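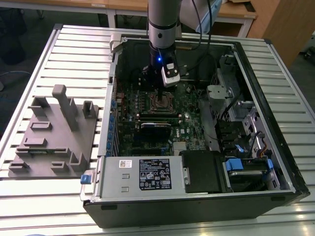
Gruvham Light Rail, rider information desk
Ticket: Strike-day timetable will not leave the platform screens
Opened by: Elin Kneath, rider information
Status: Closed, with reservations

Entry 1
The drivers' walkout ended last night. The screens have not been told. All 27 platform displays between Montecinos and the harbor are still showing "Limited service, trains every 90 minutes, thank you for your patience." Trains are running at the normal interval. Riders are reading the sign, sighing, and walking off to the bus while a train pulls in behind them.

Entry 2
Logged in to Ateo, our scheduling system. It says the regular timetable is live. Published it again anyway. Ateo congratulated me. No change on the platforms.

Entry 3
Vendor support replied after two hours and asked whether I had tried publishing the timetable.

Entry 4
Sent them the publishing log. They wanted a screenshot of the publishing log. Sent that too. Meanwhile the station staff at Montecinos have taped a sheet of paper over the worst screen. It says TRAINS ARE NORMAL and is now our most accurate display.

Entry 5
Found something. When the strike notice came in, someone set up the limited timetable as an "emergency override" and left the end date blank. Ateo reads a blank end date as forever. The override also outranks the regular timetable, so I could publish until retirement and the screens would ignore me.

Entry 6
Tried to delete the override. Only the person who created it can do that. The creator is listed as "duty manager", a shared login whose password was changed in September and written down somewhere safe.

Entry 7
Vendor can reset the login in 15 working days. Asked if there was a faster way. There is a form for that. The form takes 9 working days.

Entry 8
Workaround: I can't delete the override, but I can edit it. Pasted the full regular timetable into the emergency one. As far as the screens know, we are in a permanent emergency during which everything runs on schedule. Checked with Montecinos and the harbor by phone. Both correct.

Entry 9
The patience message was a separate field. Removed.

Closed May 4, 2025. Follow-up ticket needed for the login, and for making the end date a required field before the next round of pay talks. Paper sign at Montecinos is staying up until I hear back on both.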